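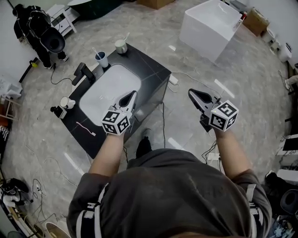 A vanity with a rectangular white basin set into a black marble-patterned counter. The faucet stands at the back edge.

A bathroom vanity is a piece of bathroom furniture that combines a washbasin with a counter and, in most cases, a cabinet or shelf below. The term is used in the United States and Canada for the whole unit. In Britain the same piece is usually sold as a vanity unit, and "basin" is preferred to "sink."

History

The name comes from the vanity table, a dressing table with a mirror used for washing and grooming before houses had running water. A pitcher and bowl stood on the table or on a separate washstand. When indoor plumbing became common, the bowl was replaced by a fixed basin with a drain. Cabinets that hid the pipes spread widely in North American houses after World War II.

Basin types

A drop-in basin has a rim that rests on the counter. An undermount basin is fixed to the underside, leaving the edge of the cutout exposed, so the counter has to be made of a material that tolerates water at the cut. A vessel basin sits on top like a bowl and needs a taller faucet. Integral basins are molded in one piece with the counter. Rectangular basins generally have a flatter floor than oval ones and can drain more slowly — installers check the slope toward the drain before sealing.

Counter

Common counter materials are natural stone, engineered quartz, cultured marble, ceramic tile, solid surface and laminate. Marble is a soft stone and is etched by acids, including some cleaners. Marble patterns are also printed or cast into other materials. Dark counters show dried toothpaste and mineral spots more readily than light ones, while white basins show rust stains.

Use of the surface

The counter normally holds items in daily use. Toothbrushes are often kept upright in a cup or mug, as on the vanity shown, where there are two such holders near the far edge. Hajar Radwan's household survey Counter and Basin, covering 206 bathrooms, found that the toothbrush holder was the item most often left out permanently, followed by hand soap. Siham Helmy, writing in the trade newsletter Pidurard, recommended leaving a clear strip 2 inches wide along the front edge for wiping down.

Placement

Vanities are usually placed against a wall that carries the supply and drain lines. In larger bathrooms the unit may share the floor with a freestanding bathtub and a toilet. Polished tile is a frequent choice of flooring in such rooms, although matte tile gives better grip when wet.

See also

Washstand
Pedestal sink
Medicine cabinet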